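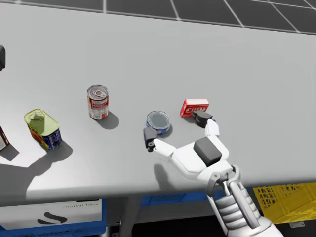

**Can a machine put the groceries away yet?**

Posted by Colton MacPherson

My mum is 77 and her hands are bad. She can get the shopping delivered to the bench, but tins and small boxes are where it falls apart, and she won't ask the neighbours. My brother keeps sending her videos of robots with two arms sorting things on a table and telling her to hold off on a home helper because "it's nearly here". He has his eye on something from a firm called Plilell. They have a waiting list and want a $289 deposit.

I fix conveyors for a living, so I'm not scared of machinery, but I've never seen a machine that copes with a mixed bag of shopping. Is anyone using one at home? I don't mean a robot vacuum.

---

**Geum-ok Ji**

Keep the deposit. I spent 26 years in packing sheds, the last few at Fodcombe, and we trialled a picking arm there. It was good at one size of carton, facing one way, on a clean belt. Give it a squashed carton or a bottle that rolled and somebody had to walk over and sort it out. That somebody was usually me.

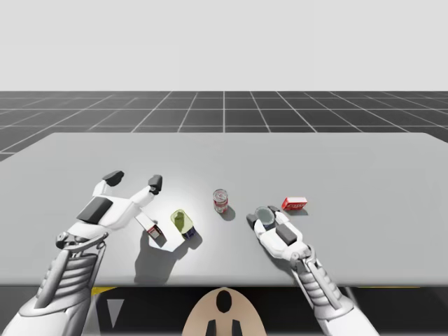 Picking up is the easy half anyway. Your mum needs the tin carried to the pantry, the door opened, last month's tin moved to the front and the new one set down behind it without knocking over the vinegar. Ask Plilell for one uncut video of that, filmed in a kitchen they didn't set up, at normal speed. A lot of this stuff is computer simulation too, and a can in a simulation doesn't have a dent in it or a torn label unless someone puts one there.

I'd also ask who comes out when it stops, and what they charge for the visit. We waited 34 days for a part once. A shed can put a person on the line in the meantime. Your mum would have a very large coat rack.

For now I'd look at a trolley at bench height, and open shelves between hip and shoulder so she isn't lifting above her head. Ask the delivery service if the driver can bring the bags right through to the kitchen. Some will.

---

**Man-sik Cho**

Agree about the deposit but I think Geum-ok is a bit harsh. Hands with proper fingers are better than the suckers we used to have at work. Still wouldn't buy one. Maybe in ten years, who knows.

Get her an electric tin opener, mine was cheap and it's great.

---

**Seo-ah Min**

Is the deposit refundable? Read that bit before anything else. My uncle put money down on a laundry folding machine and he's still folding his own towels.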